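Fancy teaching a robot to pick things up?

Hi, I'm Fouzia Mirani and I run the grasping work at Kvaran (we're the small lot upstairs at Britlow). We're after 12 people to help us gather examples for a learning system this September, and I'd love it if you were one of them!

You'll sit at a desk with a hand controller and steer the arm yourself, going after wooden blocks in a bin. Every go gets saved, good or bad, and the system learns from the lot. Fumbles are welcome – I've made plenty of my own. 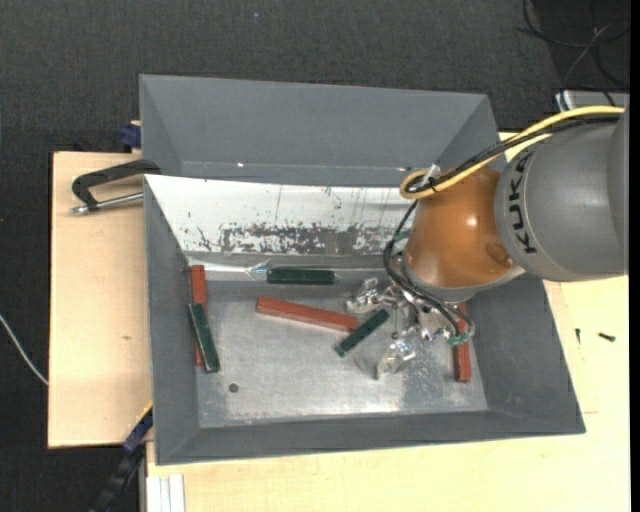
Do I need to know anything about robots or coding?

None at all. Jhonatan Rengifo will show you the controls on your first morning, and most people are happily grabbing things before the tea break.

Sessions last 2 hours, starting at 9.30 in the morning, and we pay £27 for each one. You can do a single session or come back for more, whichever suits. You need to be over 18 and comfortable using both hands on a controller (glasses are fine, left-handers very much wanted).

If you're keen, drop a note to Socorro Agudelo at the Britlow front desk with your name and the mornings you can manage. Put "Skundumero" at the top, that's our name for the project, and she'll pass it up to me.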